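The Cell at Trarna

2. The Cable

The firm had sworn the arm would need no looking after. She had heard that from firms before. In June it stalled 5 times, and each time the report blamed the blocks.

She leaned over the tray and followed the cables down past the orange wrist, looking for a rub mark.
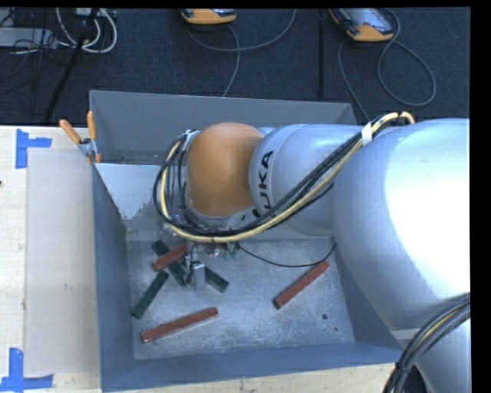
3. The Clamp

"Try the clamp," said the man from Olance.

She tried it. The clamp was tight - it had always been tight. She wrote that down and asked him for a new cable.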